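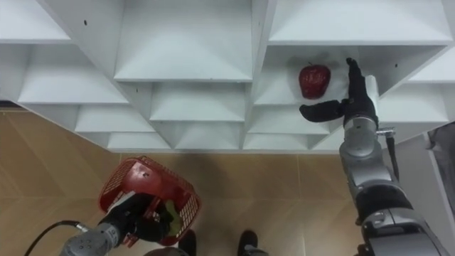

*Compartments of a white shelving unit, seen from above.*

# How a Matching Game Fills Its Board

A matching game is a game where you swap two tiles that sit side by side. If the swap puts three tiles of the same kind in a row, those tiles vanish, the tiles above them fall, and new tiles come in at the top. The new tiles look as if they come from nowhere. They come from a set of rules, and this page explains the rules.

The game used here is Pretisby, made by a company called Kutska. Other matching games work in much the same way, but the names of the parts are different.

## The board is a list of numbers

You see stars, leaves and drops. The program does not store pictures of them. It stores one number for each square:

- 0 means the square has no tile
- 1 means leaf
- 2 means drop
- 3 means star
- 4 means shell
- 5 means moon

A Pretisby board has eight rows and eight columns, which makes 64 squares. The program keeps 64 numbers in order, starting at the top left corner and reading across, the same way you read a page. When it is time to draw the board, it goes through the list and draws the right tile for each number.

This makes a swap very simple. Two numbers trade places in the list. Then the board is drawn again.

## Picking the first tiles

To fill the board at the start, the program picks a number from 1 to 5 for every square. It uses a part called a **random number generator**. "Random" means that you cannot guess what comes next.

Computers are not good at being random, since they follow steps exactly. The generator starts with a number called a **seed**. It does a long sum on the seed and gets a new number. It does the same sum on the new number and gets another, and so on. The results jump around so much that they look random to a person.

The same seed always gives the same results. If two players start a level with the same seed, they see the same board. If they also make the same moves, the same tiles will fall.

## Checking for matches that are already there

A board picked this way has a problem. Sometimes three leaves land next to each other before anyone has touched the screen. The game would clear them at once, and the player would get points for doing nothing.

Pretisby prevents this while it fills the board. Before it places a tile, it looks at the two squares to the left and the two squares above. If both squares to the left hold a leaf, it does not allow a leaf. If both squares above hold a drop, it does not allow a drop. It picks again from the kinds that are left.

At most two kinds can be ruled out for any square. With five kinds of tile there are always at least three to pick from, so the program never gets stuck.
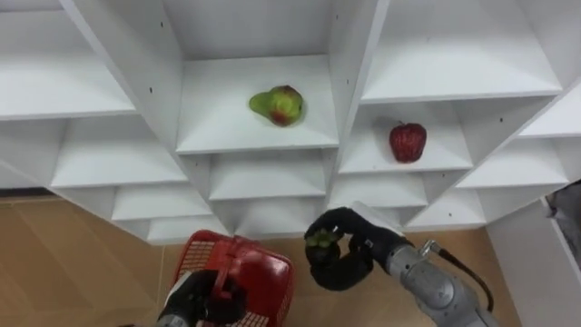

*Open compartments, with a pear on the shelf board of a central one.*

## Checking that a move exists

The opposite problem is a board with no useful swap at all. The player would look for a match and never find one.

The program finds out by trying every swap. Each row has seven pairs of neighbors, and there are eight rows, so there are 56 side-to-side swaps. The columns work the same way and give 56 up-and-down swaps. That is 112 swaps in total.

For each swap, the program does this:

1. Trade the two numbers.
2. Look for three in a row.
3. Trade the numbers back.

If it finds a swap that works, it can stop, because one is enough. If all 112 fail, the board is thrown away and a new one is made. A person might need several minutes to check 112 swaps. A phone does it faster than you can blink.

The check runs again after every move. When you see the message "Shuffling" in the middle of a level, it means the check failed. The tiles are then mixed up until a move exists.

## Falling tiles

After a match, the matched squares are set to 0. The program takes one column at a time and starts at the bottom. When it finds a 0, it looks upward for the nearest tile and moves that number down. It keeps going until all the zeros are at the top of the column.

Say a column reads like this from top to bottom:

`3, 1, 0, 0, 0, 2, 5, 4`

After the fall it reads:

`0, 0, 0, 3, 1, 2, 5, 4`

The three zeros at the top are then filled with new numbers from the generator. The rule about ready-made matches is switched off for these tiles. New matches are allowed here, and they clear without using up a move. A chain of clears like this is called a **cascade**.

The slow slide you see on the screen is only a drawing. The numbers have already changed by the time the tiles start to move. 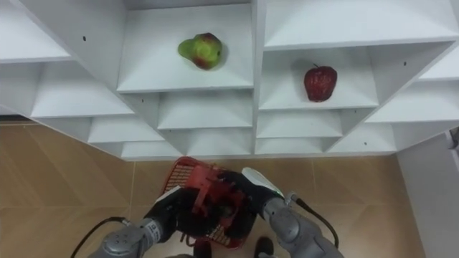 Cascades are also the reason that the same level can feel easy one day and hard the next. Most levels get a new seed each time you start them, so different tiles fall, and some seeds give longer cascades than others.

## How a level gets its difficulty

Each level has a goal and a limit. In Level 40 of Pretisby the goal is to clear all the shells from the bottom row, and the limit is a number of moves.

Kutska does not guess the limit. It uses two programs that play the game by themselves. They are called **bots**.

- **Kelley** picks any swap that works, without thinking ahead. It plays like a person who is new to the game.
- **Aigner** tries each swap that works, counts how many tiles it would clear, and picks the biggest. It plays like a person who has had some practice.

Kelley played Level 40 a total of 3000 times, with a different seed each time. It won 553 of those games. To turn this into a percent, divide the wins by the games and multiply by 100:

`553 ÷ 3000 × 100 = 18.43...`

Rounded to a whole number, Kelley's **win rate** is 18 percent. If a win rate is too low for that part of the game, the designers add a move or two and run the test again. If it is too high, they take moves away. Aigner's win rate is used as a second check. When both bots score nearly the same, careful play makes very little difference on that level, and the designers may change the goal.

A large number of games is needed because of luck. In a test of only ten games, one long cascade could change the result by a full ten percent. In a test of 3000 games, one lucky win changes it by a small part of one percent.

## Try it on paper

You need squared paper, a pencil, an eraser and one die.

1. Draw a board with four rows and four columns.
2. Roll the die for each square and write the number down. If you roll a 6, roll again.
3. Before you write a number, check the two squares to the left and the two squares above. Roll again if it would make three in a row.
4. Look for a swap that works. A board this size has 24 swaps to check – 12 side to side and 12 up and down.
5. If no swap works, erase the board and go back to step 2.

Small boards fail the check more often than large ones, so expect to use the eraser.

## Words used on this page

**Bot:** a program that plays a game by itself.

**Cascade:** a chain of matches caused by falling tiles.

**Random number generator:** the part of a program that picks numbers that are hard to guess.

**Seed:** the number a random number generator starts from.

**Win rate:** the share of games won, written as a percent.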